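Slide 4: The first five minutes

Start on time, even if seats are empty. At Fumholm we tracked 181 lessons in February. Most of the late starts came from taking attendance out loud.

Put a task on the board before the bell. Three questions on yesterday's work, no new material. Students write, you take attendance by looking.
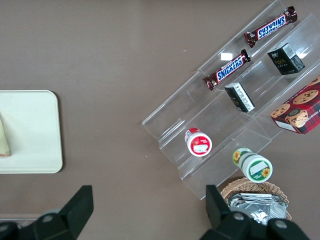
Snickers bars on a clear tiered rack.

Slide 5: What to do with the answers

Don't grade them. Walk the room, read over shoulders, pick one wrong answer that several students share and work it on the board.

Ask the audience: who collects warm-ups now? Wait for hands.

The Listitz teachers kept theirs in one notebook per student, 18 weeks, same page layout. Pass the sample notebook around.

Next slide is seating plans. Skip it if we are past 2:40.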